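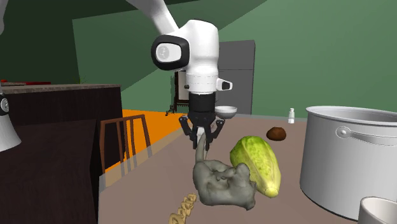

Adwoa Mensah had told me beforehand that the simulator would be the dull half of the open day, and that I should save my energy for the workshop downstairs. I stayed with it most of the afternoon.

It was held at Korletey in October. The simulator is called Firnetent, and the part on show was a kitchen with one white arm over a table of mixed items: a cabbage-like vegetable, a big metal pot, a bowl, a lumpy grey thing with a sort of trunk. The gripper has two fingers and points straight down. I asked why the objects were such an odd mix and was told they get changed between runs.

They had done 200 runs that morning and 173 were marked as good. A run is stopped after 10 seconds if the arm hasn't picked anything up. The plan is to reach 1000 before they try the same thing on the arm downstairs.

I did get to the workshop in the end – it was packed and I couldn't hear much. Parking is behind the building and the café shuts at three. They're doing another one in spring, and I've put my name down.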